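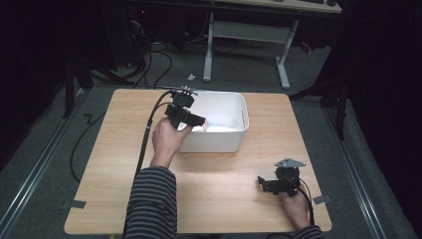
Does the Mondedura natal chart program calculate house positions correctly for births at high latitudes?
It does in the whole sign and equal systems. In Placidus it stops at the polar circle and switches to Porphyry, with a small note at the foot of the chart that is easy to miss.

Mondedura 4 is a desktop program for casting and printing birth charts, sold by Kocsis. I tested it with 173 charts carried over from my old software. The import took one pass. Two records failed, both with birth times entered as midnight and no date change, and the program listed them by name.

Planet positions matched my printed tables to the minute of arc. The Moon was off in four charts, all from years when local clock rules changed. The built-in atlas had the wrong daylight saving entry for Costville, and entering the offset by hand fixed it. Tinthorpe was missing from the atlas altogether — coordinates can be typed in and saved.

The aspect grid is clear and prints well in black and white. Orbs are set per planet and per aspect, but the settings window does not show both at once, so checking a Sun-Saturn square means opening two tabs. Transit searches are quick. A search of 20 years for one chart returned 822 hits with default orbs, and the list can be sorted by date or planet but not by house.

The written reports are the weak part. The Cancer rising and Cancer Sun sections share whole paragraphs, and retrograde Mercury gets one sentence. I turned them off.

Backup is manual. The file goes to the program folder unless the path is changed under Options, Storage. The October update added asteroid positions and left the atlas as it was.

Reviewed on version 4, 14 February 2019.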